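Home | Builds | Interviews | Forum

A hand for the cups

Martti Leinonen builds in a shared workshop in Pollcombe and started on his hand in March. The job he set it is narrow: pick up a plastic cup lying on its side. "Upright is easy," he says. "On its side it rolls, and the fingers have to close at different times."

He drives the thumb first, at 20 percent of rated current, then the fingers.

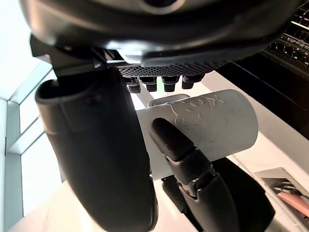

"I log motor current at 100 Hz and stop on the slope. A fixed threshold crushed thin cups." The control code, which he calls Ralel, runs to 1470 lines. Much of it is timeouts.

The wrist camera came late. It sits close to the palm -- too close, he says, for good focus on the thumb.
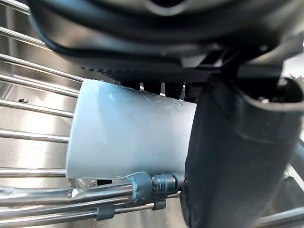 "Steel is the other problem. Reflections move when the wrist moves, and the edge detector follows them." He has dropped edges near bright metal and relies on joint angles there. Next is a new tendon spool, then the thumb mount again.

Contact the editors | © 2021 Kotano | Back to top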